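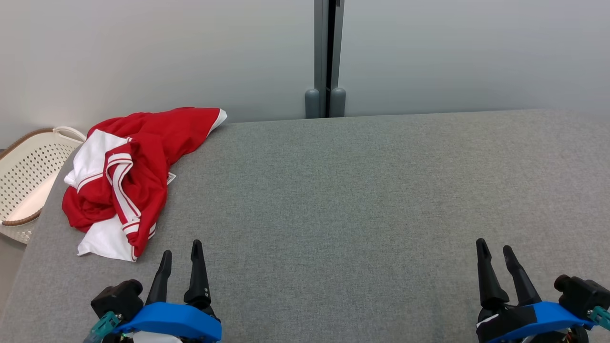

Right, jersey folding thread. We've got 98 club tops to get into bags before the season and I have opinions now, so buckle up.

1/ First thing, turn them all right side out before you fold a single one. I know it's boring. I skipped it once and ended up with a stack where every third top had its tag on the outside, and guess who had to undo the lot.

2/ Tags, by the way! The white care label is your best friend when a jersey is in a complete tangle. Find the label, find the side seam, follow the seam up to the armpit and you'll know which end is which. Way quicker than flapping it about hoping for a neck hole.

3/ The red and white ones are the worst offenders (sorry, they're my favourite colours too). There's trim all over them, and when they're in a heap your eye goes to a stripe and you swear it's the collar and it's a cuff. Every time.

4/ Grab the fabric by the white band if you can find it. The thick bit holds its shape and the rest of the top just falls into line underneath it. Slippery polyester does not want to be picked up by the middle, it wants to slither off the table and onto the floor.

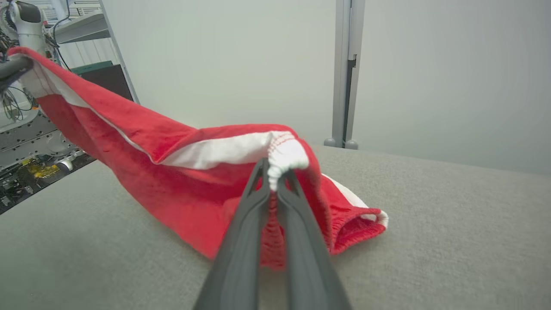 Hanging on by the white band, red rib underneath

5/ Someone asked me yesterday if you should iron them first. No! Please don't put a hot iron anywhere near a printed number. Hang it up straight out of the wash, give it a good snap, and smooth it with the flat of your hand when you fold. Good enough for a footy top.

6/ My fold, for what it's worth: lay it face down, sleeves in, then one side over the other lengthwise so you've got a long skinny strip. Then bring the bottom up to the top in halves. Some people go for thirds. Thirds are fine, but halves fit the Fleter bags without a fight, and those are the bags we've got.

7/ The long strip stage is where you want to slow down a bit. If the strip is crooked, the finished square will be crooked, and then the pile leans, and then you're picking up tops off the floor at nine at night muttering to yourself (me, last February).

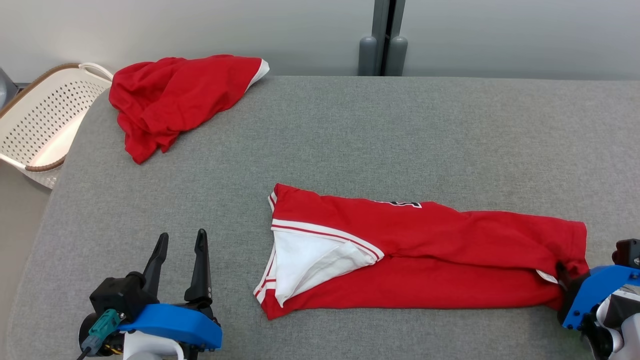

CLANODANCE UNITED | GEAR & UNIFORMS

8/ A padded surface is worth having if you can get one. I used to do this on the kitchen bench, and everything slid around. A bit of grippy grey fabric under the jersey and the strip stays put while you go looking for the next one.

9/ Keep your basket on the same side the whole way through. Mine goes on the left, heap next to it, folding in the middle, done pile at the right. If I swap halfway I start refolding ones I've already done. Ask me how I know.

10/ Question I get a lot: can you do two at once, one inside the other? You can, and it looks very tidy, and then the coach pulls one out and both come undone in the car park. One top, one fold.

11/ Sizes: we sort after folding, with a sticky note on each pile. The Clitier order came with the sizes printed so small I need my glasses, so I read the label while the top's still open and call it out to whoever's doing the notes.

12/ If you've still got a jersey from last year, the drop-off tub is at the Hutchins Street rooms, just inside the door. Washed, please. Pockets emptied if it's shorts. I found a mouthguard last time and I haven't recovered.

13/ Okay, that's me, back to the pile. If you've got a better way to deal with long sleeves, put it in the replies, I'm all ears. Mine always end up poking out the side.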